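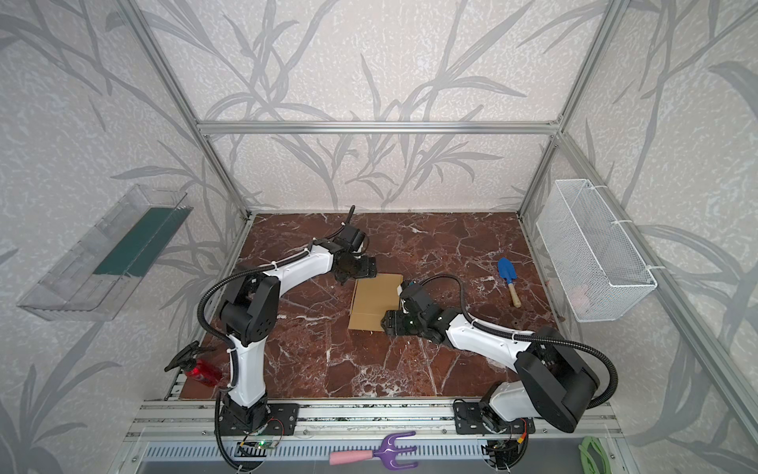 Llegamos a la marmolería de Clulatar pasadas las diez, con el autobús medio dormido y Domnica Bălan repartiendo caramelos de menta por el pasillo. La casa trabaja la piedra desde hace tres generaciones, y en el patio los bloques esperan turno al sol, con su número pintado. A mí, que siempre he sido de mármol blanco, me conquistaron los rojos: ese granate oscuro con vetas blancas, que en casa de mi abuela cubría el aparador y que yo de niña recorría con el dedo como si fueran ríos.

Luego pasamos a la nave de corte — ¡qué estruendo! — y el encargado nos explicó a gritos que un bloque grande puede tener la sierra ocupada más de 15 horas. Éramos 21 en el grupo y creo que nos enteramos la mitad, pero daba gusto ver con qué cariño hablaba de su piedra.

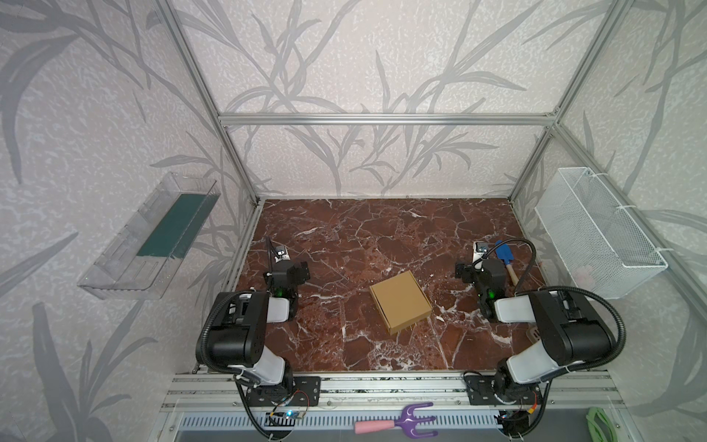

Veta blanca sobre fondo rojizo, con papel pintado de hojas largas.

Comimos en Istel, a la sombra de una parra, sopa agria y un queso que todavía recuerdo. Domnica nos contó que en enero la carretera se cierra con la nieve y los bloques no bajan hasta que abre. Compré un mortero pequeño que pesa lo suyo, y volví con él en el regazo todo el camino.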